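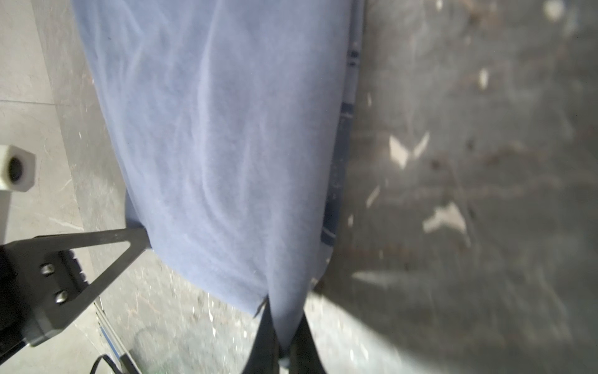 네르네오 소개

네르네오는 옷감을 다루는 양팔 로봇 셀을 조립하고 관리하는 회사입니다. 직원은 13명이고, 우스테스턴의 작업장 한 곳에서 일합니다. 설계와 조립, 배선, 교정, 수리를 모두 같은 건물에서 합니다. 고객은 세탁물 분류나 의류 정리를 자동화하려는 업체, 그리고 천을 집고 펴는 동작을 연구하는 학교입니다.

회사는 캄란 나자피와 미로슬라프 스텔마흐가 시작했습니다. 나자피는 포장 라인의 정비 기사였고, 스텔마흐는 재봉 설비 회사인 흐리첸코에서 제어반을 만들었습니다. 처음 맡은 일은 멈춰 있던 중고 로봇 팔 한 쌍을 고치는 일이었습니다. 고친 팔을 얹을 프레임이 마땅치 않아 알루미늄 프로파일로 직접 짰고, 그 프레임의 치수를 조금씩 바꾼 것이 지금 쓰는 셀입니다. 사내에서는 이 셀을 '넬툼'이라고 부릅니다.

이 페이지에는 넬툼 한 대를 어떻게 세우고 돌보는지를 적었습니다. 회사 소개를 부탁받으면 보통 이 이야기를 하게 됩니다.

셀을 세우는 순서

먼저 프레임입니다. 프로파일을 재단해 모서리 기둥을 세우고 가로대를 건 다음 직각을 봅니다. 대각선 두 개의 길이 차이가 2mm를 넘으면 볼트를 풀고 다시 맞춥니다. 벽과 바닥에는 대리석 무늬의 회색 타일 면을 댑니다. 바닥이 벽보다 어두운 쪽입니다. 무늬가 있는 면을 쓰는 것은 스텔마흐의 고집인데, 단색 바닥에서만 맞춰 놓은 셀은 고객 현장에 가면 다시 손을 봐야 했던 경험이 있어서입니다.

앞쪽 레일에는 검은 마운팅 플레이트를 올리고 그 위에 팔의 원형 베이스를 고정합니다. 볼트는 한 번에 다 조이지 않습니다. 네 귀를 손으로 돌려 넣고, 대각선 순서로 절반쯤 조인 뒤, 토크 렌치로 마무리합니다. 토크값은 팔 제조사 설명서를 따르고, 조인 볼트에는 유성 펜으로 선을 긋습니다. 나중에 선이 어긋나 있으면 풀린 볼트입니다.

배선은 팔을 고정한 다음에 합니다. 케이블은 팔이 가장 멀리 뻗은 자세와 가장 접힌 자세를 둘 다 잡아 보고 길이를 정합니다. 남는 길이는 고리 모양으로 둡니다. 짧으면 커넥터가 빠지고 너무 길면 옷에 걸립니다. 예전에는 고리를 프레임 쪽에 바짝 묶었다가 팔꿈치 관절 근처에서 피복이 닳은 적이 있어서, 이제는 관절 주변을 묶지 않습니다.

집기는 마지막에 답니다. 뒷벽 가로대에 흰 철망 바구니를 걸고, 오른쪽 벽에는 고리가 달린 검은 랙을 흰 케이블 타이로 위아래 두 군데 묶습니다. 나사식 브래킷도 써 보았지만 작업 내용에 따라 랙 높이를 자주 바꾸게 되어 케이블 타이로 돌아왔습니다. 자르고 새로 묶는 데 몇 초면 됩니다. 구멍 뚫린 흰 플라스틱 바구니는 바닥에 그냥 둡니다.

그리퍼와 카메라 맞추기

옷감 작업에서 시간이 가장 많이 드는 곳은 손끝입니다. 상자나 병은 조금 비껴 잡아도 들리지만, 얇은 천은 손가락 끝이 서로 어긋나면 한 겹만 잡히거나 아예 미끄러집니다. 우리는 두 손가락을 닫은 상태에서 얇은 종이를 끼워 당겨 보고, 좌우로 같은 힘이 걸릴 때까지 간격을 조정합니다. 그다음 실제 옷으로 넘어갑니다. 밑단, 목둘레, 진동 둘레처럼 테두리가 덧대어진 부분은 두께가 달라서 따로 시험합니다.
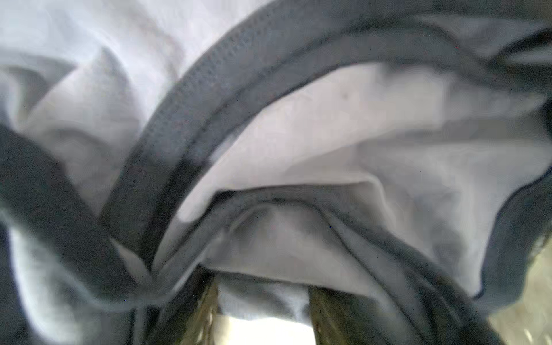 그리퍼 쪽 카메라로 본 옅은 색 천과 짙은 회색 테두리

손목 쪽 카메라는 손가락과 천이 함께 들어오도록 각도를 잡습니다. 이렇게 가까우면 초점이 무르게 나올 때가 많습니다. 렌즈를 바꿔 달라는 요청도 받지만, 우리는 우선 고정 나사부터 봅니다. 흐림보다 흔들림이 문제인 경우가 더 많았습니다. 렌즈는 마른 천으로 닦고, 보풀이 많은 타월이나 담요를 다룬 날에는 손가락 안쪽도 함께 닦습니다.

고정 카메라는 작업 면 전체를 보게 둡니다. 팔 두 개의 베이스와 뒤쪽 모서리가 한 화면에 들어와야 교정이 편합니다. 한번 맞춘 카메라에는 손대지 않는 것이 원칙이고, 부득이하게 건드렸다면 그 자리에서 일지에 적고 교정을 다시 합니다.

새 셀은 출고 전에 8시간 연속 운전을 거칩니다. 이때 쓰는 옷은 직원들이 집에서 가져온 것입니다. 니트, 민소매, 티셔츠가 섞여 있고 빨아서 계속 씁니다. 새 옷만 쓰면 접힌 자국이 일정해서 시험이 너무 쉬워집니다.
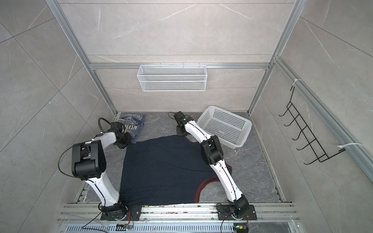 매일 하는 점검

아침에 셀을 켜는 사람이 점검도 합니다. 순서는 작업장 벽에 붙여 두었고, 내용은 다음과 같습니다.

1. 비상 정지 버튼을 눌러 전원이 끊기는지 확인하고 해제한다.
2. 앞쪽 레일 근처의 기판과 커넥터를 눈으로 본다. 전선이 팔의 움직임 범위로 넘어와 있으면 안으로 밀어 넣는다.
3. 양팔을 원점으로 보내고 소리를 듣는다. 평소와 다른 소리가 나면 그대로 세우고 정비 담당을 부른다.
4. 그리퍼를 열고 닫는다. 손가락 사이에 실이 끼어 있으면 핀셋으로 뺀다.
5. 케이블 타이와 볼트의 표시선을 확인한다.
6. 바닥의 보푸라기와 부스러기를 솔로 쓸어 낸다. 작업 중에도 계속 생기므로 점심때 한 번 더 쓴다.
7. 앞쪽 통풍구에 먼지가 막혀 있지 않은지 본다.

여섯 번째 항목을 귀찮아하는 사람이 많습니다. 작은 흰 조각은 어두운 바닥에서 유난히 눈에 띄고, 카메라에도 그렇게 보입니다. 단추나 라벨 같은 작은 표식을 찾는 프로그램을 쓰는 고객에게는 특히 바닥 청소를 당부합니다.

고장과 수리

가장 잦은 고장은 케이블입니다. 손목 관절을 지나는 가는 선이 먼저 상합니다. 증상은 대개 간헐적인 통신 오류로 나타나고, 팔을 특정 자세로 두면 재현됩니다. 그래서 전화로 문의가 오면 오류 번호보다 멈췄을 때의 자세를 먼저 여쭙니다. 가능하면 팔을 그대로 두고 사진을 보내 주십시오. 선을 갈 때는 한쪽 팔만 상했더라도 반대쪽을 같이 열어 봅니다.

다음은 손가락입니다. 천을 잡는 면은 조금씩 닳고, 닳은 손가락은 두꺼운 옷은 잡지만 얇은 옷을 놓칩니다. 우리는 손가락을 한 쌍으로만 교체합니다. 새것과 쓰던 것을 섞으면 앞서 말한 종이 시험을 통과하지 못합니다.

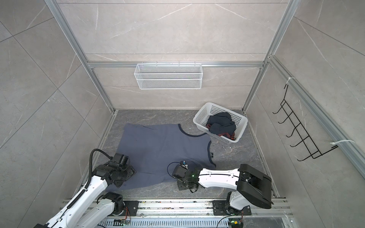 관절 모듈 자체가 고장 나는 일은 드뭅니다. 그런 경우에는 현장에서 열지 않고 팔을 통째로 떼어 작업장으로 가져옵니다. 대체용 팔을 먼저 달아 드리고, 수리한 팔은 시험 운전을 마친 뒤 돌려보냅니다. 팔을 바꿔 달면 플레이트의 구멍 위치가 같아도 교정값은 달라지므로 교정은 반드시 새로 합니다. 이것을 생략했다가 그리퍼가 바닥을 긁은 사례가 두 번 있었고, 두 번 다 우리 잘못이었습니다.

수리 기록은 셀마다 한 권씩 종이 공책에 남깁니다. 전산으로도 옮기지만 원본은 공책입니다. 나자피가 정비 기사 시절부터 쓰던 방식이고, 장갑 낀 손으로도 적을 수 있어서 바꾸자는 사람이 없습니다. 공책에는 날짜, 한 일, 교체한 부품, 다음 사람이 알아야 할 것을 적습니다.

현재 관리하는 셀

지금 정기 점검을 맡고 있는 셀은 22대입니다. 작업장에 있는 시험용 셀도 이 수에 들어갑니다. 점검 계약은 해마다 12월 31일에 끝나고, 갱신한 곳은 1월에 첫 방문을 합니다. 방문 때는 볼트를 전부 다시 조이고, 케이블을 한 바퀴 살피고, 카메라 교정값을 이전 값과 비교합니다. 셀을 우리가 만들지 않았더라도 양팔 구조이고 프로파일 프레임이면 점검을 맡을 수 있습니다. 다만 첫 방문에는 하루를 통째로 비워 주셔야 합니다.

방문과 문의

작업장은 미리 연락하시면 볼 수 있습니다. 다뤄 보고 싶은 옷이나 천이 있으면 가져오십시오. 젖은 천은 아직 받지 않습니다. 수리 문의는 나자피, 새 셀과 배선 문의는 스텔마흐가 받습니다. 둘 다 작업 중에는 전화를 못 받을 때가 있으니 메시지를 남겨 주시면 그날 안에 연락드립니다.

관련 글
양팔 셀 프레임의 직각 맞추기
그리퍼 손가락 교체 시기와 종이 시험
손목 케이블 단선, 자세로 찾는 법
넬툼 정기 점검 항목표
우스테스턴 작업장 오시는 길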